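## 4. Wrapping a parcel with the Justmont paper cutter

Read this section through once before you load any paper. Most of the letters we get begin with somebody who didn't, and who has now got 18 feet of foil wrap on the stairs.

You will need the cutter, one roll of paper up to 50 cm wide, sticky tape and a present that is, ideally, a box.

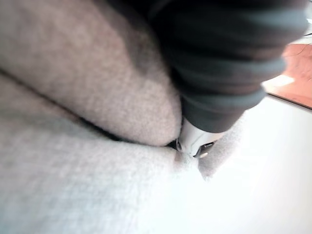
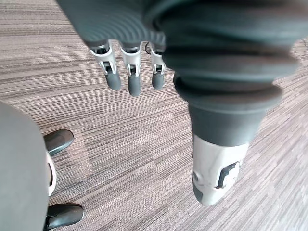
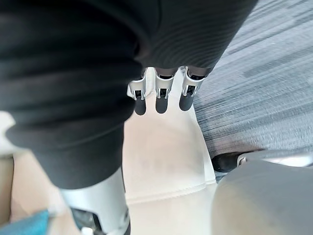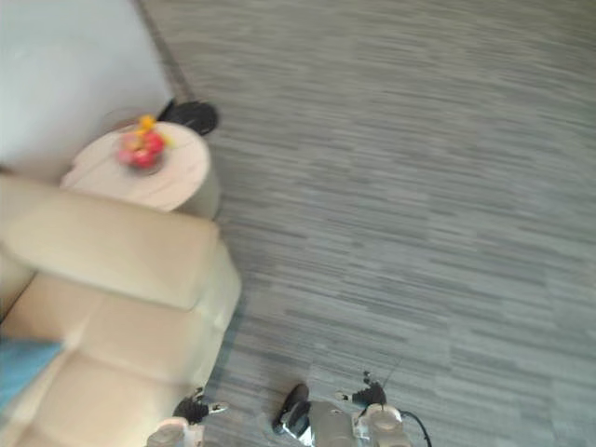 **Can I use the cutter on ribbon?**

Only on flat paper ribbon, and only with the guard down. Satin and anything with wire in it will blunt the blade, and then you will be back to the kitchen scissors like everyone else.

### 4.1 Loading the roll

1. Slide the blade to the far left until it clicks.
2. Lift both end caps. They are stiff. Bevan Fairweather, who designed them, says they loosen with use, and we have been waiting since May.
3. Drop the roll in with the pattern facing down.
4. Press the caps shut and pull out a hand's width of paper.

**Note:** Ayala rolls have a narrow core and need the grey adaptors. Nurkitz rolls fit as they are.

### 4.2 Measuring and cutting

1. Put the box on the paper and roll it over, one side at a time, until you are back where you started.
2. Add a thumb's width for the overlap. Large thumbs are an advantage.
3. Check that the paper also comes a little over halfway up each end of the box. If it reaches the top, trim it, or you'll be folding something with the thickness of a doormat.
4. Hold the paper flat and draw the blade across in one go. Stopping halfway to admire the line leaves a nick.

**Caution:** Keep fingers behind the guard. The blade does not know it's your birthday.

### 4.3 Folding the ends

1. Tape the long seam underneath.
2. Push in the two short sides and crease them hard.
3. Fold down the top flap, then bring up the bottom one and tape it.
4. Turn the parcel round and do it again. The second end always looks better - put that one towards the guests.

**Note:** Bottles, footballs and cuddly toys are dealt with in section 6, under Bags.

### 4.4 Changing the blade

A blade is good for 300 cuts in plain paper, fewer in glitter. When the edge starts to look chewed, unclip the carriage, lift the old blade out by its plastic tab and fit the new one with the arrow pointing left. Spares come in packs of 4 from the Breltard shop - ask for Leonie Harawira.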